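Skedusley Music and Food Weekend: Progress Report to the Funder, Second Period

November 7, 2023
By the Programme Office, Skedusley
4 min read 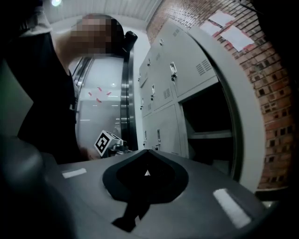
This report covers the period from the close of the July event to the end of last month. It follows the headings in the grant agreement. Spending is within the approved budget, with one transfer between lines requested under Site and Power.

Programme

The outline for next year is two days on three stages. The main stage will carry ten acts across both days, down from 14 this year. The change gives longer sets and a changeover of 35 minutes, against 20 in July, when four of the evening slots started late. Offers have gone out for both closing slots. One has been accepted in principle and the contract is with the agent. The second stage remains reserved for acts based within 70 miles of the site, as the grant requires. Applications for it opened last month and 233 have been received. Listening panels will sit in the new year.

The third stage, in the Culo tent, will combine cookery demonstrations during the day with acoustic sets after 6 pm. Running both uses from one tent saves the hire of a separate structure but needs a full clear-down between them. The draft schedule allows 90 minutes for this.

Food and drink

Mancuso has agreed to manage the food traders for a second year on the same terms. Pitch fees are unchanged for traders who took part in July. New traders pay a deposit on booking, refundable up to eight weeks before the event. Queue times were the most common complaint in the visitor survey, and the layout has been redrawn with the traders in two facing rows, set further back from the main stage. Drinking water points rise from four to seven.

The tasting sessions sold out in advance. Capacity for each session is limited by the licence and will stay as it is. We propose to add one session on each day at midday, subject to the licensing officer's view.

Site and power

The lease on the Holell field has been renewed for two years. The landowner has asked for trackway along the full length of the eastern access road, where vehicles leaving the site damaged the verge. Two quotations have been received and a third is awaited. Both are above the sum set aside, and we ask for approval to move the balance from the Marketing line, which is underspent.

Generator loading in July peaked at 62 per cent on the main stage and 91 per cent on the trader supply. The trader supply tripped twice on the first evening. Next year it will be split across two sets with a changeover panel between them. The revised power plan is at Annex B.

Sound levels at the nearest houses stayed within the licence condition on both nights. Three complaints were logged, all on the second night and all relating to low-frequency sound. The main stage will be turned 15 degrees to the north and the speaker layout modelled again before the licence application goes in.

Tickets and access

Early tickets are limited to 1000 and go on sale once the first closing act can be announced. Prices for adults rise by four pounds for the weekend. Under-12s remain free. The access platform will be enlarged and moved closer to the accessible toilets, following comments from users. Free companion tickets will be handled through the main booking system instead of by email.

Risks

The main open risk is the second closing slot. If it is not filled by the end of January, the announcement will go ahead with one name and the second day will be marketed separately. The hire price of fencing has also risen, and the current quotation expires before the next payment date. We would welcome early release of that part of the grant.

Next period

Work due before the next report: licence application submitted, trackway contract placed, second stage line-up confirmed, and the medical cover tender issued. The visitor survey tables are at Annex C and the spending statement is at Annex D.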